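Can a long exposure give you a see-through person AND a sharp background?

Asked Jul 29, 2022 in Ghosts, Hauntings & Odd Photos

Hi all, long-time reader, first question, so be gentle with me.

My aunt passed down a box of prints when she moved out of her place in Gourlay, and one of them has been bugging me for months. It's the main staircase of the old Zodberg Hotel, which people around here have been telling ghost stories about since before I was born. The staircase is sharp as a tack. You can see the carvings on the banister and even the wear on the carpet. But halfway up there's a woman, or the shape of one, and you can see the steps right through her from the waist down. Her top half is a little more solid. Her face is just a smudge. No feet at all.

I know what you're going to say, double exposure. That's what my brother said, too. But my aunt swore up and down that whoever took it only used one shot per plate (or film, I'm not sure which, there's no camera information with it). On the back it says "Zodberg, main stair, April" in pencil and a number, 301. No year. The story in our family is that a maid fell down those stairs and that guests used to hear her shoes at night. The hotel closed when I was in middle school, so I can't go over there and stand on the steps myself, which believe me I would.

So my question is really two questions. One, can a regular living person come out see-through in a photo if the camera is left open long enough? And two, if that's true, wouldn't the rest of the picture get blurry too? That's the part I can't get past. I've scanned the print on my cheap home scanner and looked at it blown up until my eyes hurt.

I'm not trying to prove anything to anybody. I sort of believe in this stuff and sort of don't, depending on how late it is.

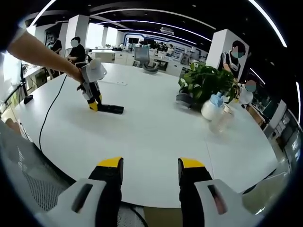 Oh, and I should mention there's a second print from the same box, numbered 498, that shows the same staircase from the landing looking down. Nobody in that one, see-through or otherwise. The light looks different, more like late afternoon to me, but I'm guessing. If it helps I can scan that one too.

Thanks in advance! Sorry this got long.

3 answers

Answer 1 (accepted, 29 votes)

Yes to your first question and no to your second, and I've done it in my own hallway with my very patient husband, so I can tell you how it goes.

When the shutter stays open for a long time, the camera just keeps adding up whatever light lands on it. The stairs are there the whole time, so they come out crisp as long as the camera itself doesn't move (tripod, shelf, stack of books, whatever). A person who's only there for part of it gets added on top of the stairs, and the stairs show through. My husband stood still on our steps for half of a 20 second exposure and then walked out, and he came out looking like something from a movie. You could read the wallpaper pattern through his sweater! I laughed so hard I had to sit down.

The missing feet make sense to me too. If she was standing in place and shifting her weight, or if she had a dark skirt or dark shoes on in a dim stairwell, there's hardly any light coming off that part of her to record. The lighter her blouse, the more solid her top half would look. And faces smudge like crazy, people can't keep their heads still. Mine was always a blur in those old school pictures and that was with a regular snapshot.

An old hotel stairwell would be pretty dark for slow film, especially if the photographer wanted everything sharp from the bottom step to the top and closed the lens down. Several seconds wouldn't surprise me at all, maybe much longer. If somebody came down, saw the camera, stopped to look and then got waved out of the way, you'd get pretty much what you're describing.

One thing you can check at home: look at whether the stairs behind her are a bit lighter or darker than the same steps on either side. With a long exposure, dark clothing tends to make that patch darker, since it blocked the stairs for part of the time. With a double exposure you usually get brightness added on instead, and very often something from the other shot sneaks in that doesn't belong, like a piece of a doorway or a chair back. It's hard to tell on a small print and I've been wrong before, but it's worth a look.

Please do scan 498. If the carpet has the same wear and the same stains you might be able to work out whether they were taken close together.

Comment from the asker: Okay, I looked, and the steps behind her skirt ARE darker. Kind of let down and kind of relieved? I tried it with my phone on a night setting and my dog came out with no head. I'll post 498 when I get my scanner to cooperate.

Answer 2 (11 votes)

The other answer is good on the camera part, so I'll just add something on the history side. I went through a phase of chasing Zodberg stories a while back and the maid is a slippery one. I've heard it as a maid, a bride and a singer from the Gridano Theater across the street, and it's always the same stairs. I went through the local paper on microfilm for the years the hotel was open and never found a fall on that staircase. That doesn't mean it didn't happen, small papers left out all kinds of things, and I was doing it on my lunch breaks and probably skipped some pages.

The numbers on the back are what I'd follow up on. The Cuvel studio did a lot of the hotel and storefront work in town and they penciled numbers on the backs of their prints. The highest one I've personally held was 1,721, a shot of a shoe store, and I own 929, which is the hotel dining room with the tables set. If yours are Cuvels, then 301 and 498 could be a good stretch of time apart even though it's the same stairs. The handwriting on mine is very slanted, with a little tail on the 9. See if yours has that.

If it was a studio job then I'd lean even more toward a long exposure. They'd have had a big camera on a tripod and all morning to do it. I can also picture them asking an employee to stand on the stairs so the place didn't look deserted, and her getting bored and wandering off partway through.

I will say I stayed at the Zodberg once as a kid, and I did not like that staircase. I ran up it both nights. Make of that what you will.

Answer 3 (2 votes)

its a ghost. my cousin worked there and the elevator went to the 3rd floor by itself all the time. cameras pick up stuff we cant see. dont keep the print in your bedroom

Comment on answer 3: It's in a kitchen drawer with the takeout menus, so I think we're okay.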